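Trillthorpe Staff Bulletin
18th May

Packing bench update: what's changing at Haslam and what isn't

Quick one from me, the truck's in and I have to be downstairs in ten minutes.

Lots of you asked about the soft goods project after the break room meeting. So. The plan is to get arms packing the small plush lines at Haslam, the gift sizes only for now. Bears and the big stuff stay with people. Boxed items already go down the Cernbridge line and that's been fine, boxes are easy. Plush is not easy. It squashes, it tips over, the ears catch on everything.

So before any arm does the job, our own packers are showing how it's done. You hold a gripper in each hand and do the work, pick up, turn, set down, and that gets recorded. Project name is Skevosow, don't ask me how to say it. Target is 200 good runs per toy and there are 21 toys on the list. Yes that is a lot of picking up and putting down.

The recording work, with one of the small plush:

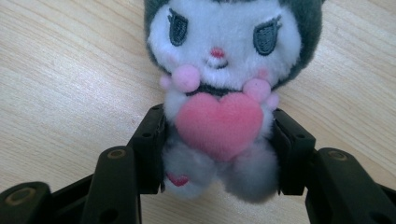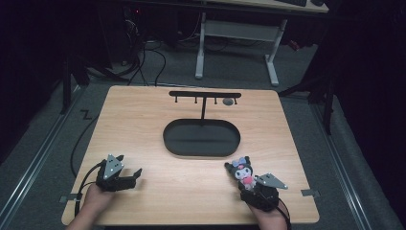 Things people have told me after a shift on it. Wrists get tired way before your arms do. You slow down, everyone does, your own fingers are smarter than the grippers and it takes a morning to stop fighting them. One packer said she never knew she turned every toy face up with her thumb untill she didn't have a thumb. Squeeze too hard and the run gets tossed, so go easy.

Now the part you care about. Hours. No one's hours are cut through July, that's in writing and it's on the board by the time clock. Recording shifts pay the packing rate plus the training bump, same as when you train a new hire. Which you sort of are. After July the bench goes from 16 packers to a number I dont have yet, and I'm not going to make one up. I've asked for it twice. What I was told is that people move to returns and repairs first, and returns is short of hands right now, so if you've wanted off nights this might be the time to say so.

Sign-up sheet is outside the Haslam office. Two-hour slots, no longer, please don't double up even if you feel OK. Bring a wrist brace if you use one. Long sleeves rolled up, cables are a pain.

Last month's bench count was 2,445 packed, all by hand, best since the holidays. Nice work.

More next issue if I get answers.

Shares: 16
Comments: 4

Comments

nightbench2
two hrs is plenty. my wrist was done at one and a half

Marlow_fan
Is the training bump on the same check or the one after? Last time it came late.

haslam dock
returns is NOT days only fyi, we have two nights a week. ask before you sign anything

plushpacker
I liked it, its weird for the first hour and then kind of relaxing. Would still like that number for after July though.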